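Bremora Student Robotics Club Qualifies for Spring Table-Setting Challenge

Two-arm project from the after-school program moves on to the regional round; club opens sign-up for new members

BREMORA -- The student robotics club at Bremora Technical High School has qualified for the regional round of the Raka Challenge, a competition in which high school and community college teams program robot arms to do ordinary kitchen and dining jobs. The club will compete in the household objects division with a two-arm setup that students assembled, wired and programmed during the fall and winter terms.

The Raka Challenge asks teams to handle items that were never made with a robot in mind. Teams receive the general categories in advance: drinkware, plates and coasters, utensils, and small lidded containers. They do not receive the exact items until the morning of the event. Robots are scored on picking up an item, moving it to a marked area and setting it down upright. Points are taken off for drops, for tipping, and for any time a student has to reach in and help.

Bremora's team entered the division for the first time this year. In earlier years the club built wheeled robots for a different contest. Students asked to change direction at the end of last season, and the school agreed on the condition that the new project stay inside the club's existing budget. A grant of $4,000 from Clisance, a local maker of packaging equipment, paid for motors, controllers and a set of small cameras. The finger parts of the grippers have been through several designs, and members have tried different shapes and grip surfaces on the two arms.

Practice takes place after school in the Jaramillo Building, on the upper floor of the engineering wing. The club meets three afternoons a week during the season, with an added Monday session in the weeks before a competition. Members rotate through the jobs of operator, programmer, item handler and note taker so that each student has worked on every part of the system before the regional round. 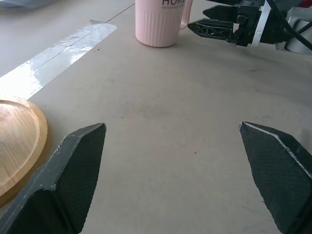
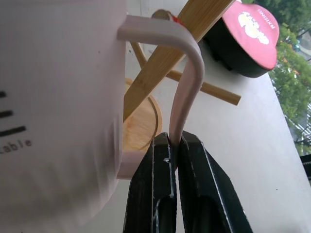
Mugs have received the largest share of practice time. A mug can be lifted by the handle, by the rim or around the body, and each choice calls for a different approach by the arm. The handle gives the fingers something narrow to close on, but the weight of the mug hangs to one side and it can swing or turn once it leaves the table. Holding it around the body keeps the weight centered, though wide mugs are close to the limit of how far the fingers can open. Students have written a separate routine for each method and are now working on how the program should choose among them.

Flat items are the second area of work. Plates and coasters lie close to the table and leave little room for a finger to get underneath. The team's current approach is to slide the item with one arm while the other waits near the edge of the table. This routine is slower than the others, and students expect to keep changing it until the week of the event. Utensils and thin sticks are easier to grip but harder for the program to locate when several are lying across one another.

The team trains the arms by demonstration. A student guides an arm through the job by hand control while the cameras and motor sensors record the motion. The recordings are sorted, labeled and used to train the program that later runs the arm with no student at the controls. By the end of the winter term the team had saved 265 usable demonstrations. Recordings in which the operator hesitated for a long time or bumped another item are set aside in their own folder. Students review that folder once a month to see which mistakes keep coming back.

Note taking has become a regular part of each session. The student in that job writes down the items on the table, the lighting in the room, the version of the program and the result of each run. The club started keeping the log in November after a change to the gripper settings went unrecorded and two afternoons of practice had to be repeated. The log is kept on paper during the session and typed up before the room is locked.

The qualifying round was held at the Raka regional site. Each team had three runs, with the two best counted toward its total. Bremora's first run ended early when an arm stopped partway through a move and had to be restarted. The second and third runs were completed within the time limit, and the combined score placed the team above the qualifying line. The stop was later traced to a loose connector, and the team has added a cable check to the list it goes through before every run.

At the regional round, teams will work with a longer list of items and a shorter setup period. Judges will also hold a short interview with each team covering how the robot was built, how the program was trained and how the work was divided. The interview counts toward the final score. Bremora students have begun practicing it with teachers from the English and science departments.

Class credit and new members

The work is also being used in the school's Introduction to Automation course. Students in the course do not take part in the competition, but they use a smaller share of the club's recordings to learn how data is labeled and how a trained program is tested. The school plans to offer the course again next year, with a section on safe work around moving equipment added at the start. Students must complete that section before they operate either arm.

Club membership is open to all students at the school. No programming experience is needed. New members start with item handling and note taking, move on to hand control of the arms, and then choose whether to spend more time on the hardware or the software. Safety glasses are provided. Students who ride the late bus should tell the front office on the day they plan to stay.

The club is also accepting donated household items for practice. Useful donations include mugs with different handle shapes, small plates, wooden or plastic utensils, coasters and empty jars or tubs with lids. Items should be clean and free of cracks. Glassware and sharp knives cannot be accepted. Donations may be left in the marked bin inside the main entrance of the Jaramillo Building during school hours.

Families and community members are invited to an open practice before the regional round. Visitors will be able to watch full runs, look through the team's logs and speak with members about the project. The time will be posted on the school calendar and on the notice board outside the engineering wing. Visitors should sign in at the front office on arrival.

About the club

The Bremora student robotics club is an after-school program of Bremora Technical High School. It is supported by the school's engineering department and by a grant from Clisance.

Media contact: Communications Office, Bremora Technical High School. Requests to attend a practice session should be made to the office in advance.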